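4. Setting Up the Pledge Form for Military Families

1. Sign in to Nallo and open Campaigns, then Forms.
2. Choose Veterans and Families from the list.
3. Set the statement limit to 300 words.
4. Enter the reply address for the candidate's office.

Note: The form stays hidden until a second staff member approves it.
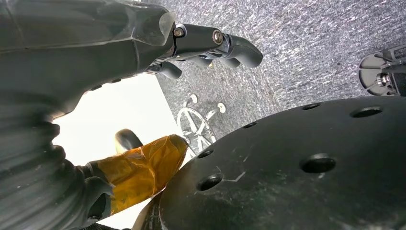
5. Add the survivor benefits question under Policy Topics. You can add up to 6 topics.
6. Click Save, then Send for Approval.

Caution: Do not import addresses from a base directory. Use only contacts who signed up themselves.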